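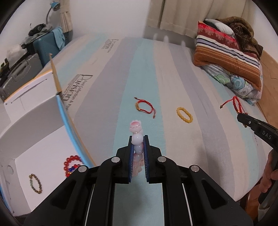

Lotte Nijs wrote in to ask whether the Follberg topper is worth the money if the mattress under it is already on the firm side, and whether it slides. It does slide a little, and I'll get to that.

I bought the two-inch Follberg for the guest room, where we have a striped mattress that is fine for one night and hard on the hips after that. I had looked at the Declercq as well, but it only came in three inches and the fitted sheets we own would not have gone over it.

It arrives rolled up in plastic. The instructions say to leave it flat for 14 hours. Mine still had one low corner by then and needed until the next evening. There was a smell, mostly gone after a night with the window open.

I slept on it for 13 nights before writing this. On my side it made a clear difference at the shoulder. On my back I could hardly tell it was there. It sleeps warmer than the bare mattress, so in November that suits me, but I would want to try it again in summer before saying more.

Now the sliding. The elastic corner straps are thin and they ride up. By morning the topper had usually moved toward the foot of the bed. A deep fitted sheet over both layers fixed most of it.

The cover zips off on three sides and washes on cold. Getting it back on took two people.

For a firm mattress, yes, I would buy it again. For one that sags in the middle, no. The dip comes right through, as I found when I tried it on our old bed.

Next month I have the Oker wool pad to try.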